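Changes to Lounge Access on Fetside's Regional Network

Fetside has published revised lounge rules that take effect in February. The changes apply to all fare classes and to members of the Plureleck program at every tier. Travelers who hold tickets bought before the announcement keep their existing access until the ticket is used.

The main revision concerns connecting passengers. Until now, a business class boarding card allowed entry at any airport on the itinerary. Under the new rules, entry is limited to 3 hours before each departure, and arrivals access is withdrawn except at Reuter, where the lounge will continue to admit passengers from overnight flights until noon. Passengers with a connection longer than 6 hours may enter for the full period on presentation of both boarding cards.

Guest privileges have also been reduced. Mid-tier members may no longer bring a companion without charge. A guest visit will instead cost 500 Plureleck points, deducted at the desk. Top-tier members retain one guest per visit, provided that the guest is departing on the same day with Fetside or with its partner, Daditz.

I reviewed my own account before writing this post. My balance stands at 2,266 points, enough for four guest visits with a small remainder. For a member who travels with a spouse twice a year, the cost is modest. For those who travel together each month, it will exceed what most short regional flights earn.

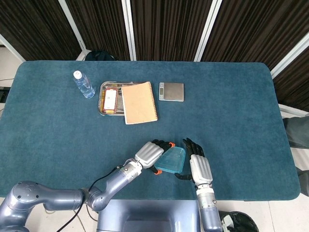

Toshio Tanabe, a fellow member and a frequent reader of this blog, has asked whether children count as guests. The published terms state that children under two are admitted free with a parent. Older children are treated as guests and require the same deduction.

Two matters remain unclear. The terms do not say whether points are returned when a flight is canceled after the guest has entered, and they make no mention of day passes bought in advance. I have written to the membership office on both questions and will update this post when a reply is received.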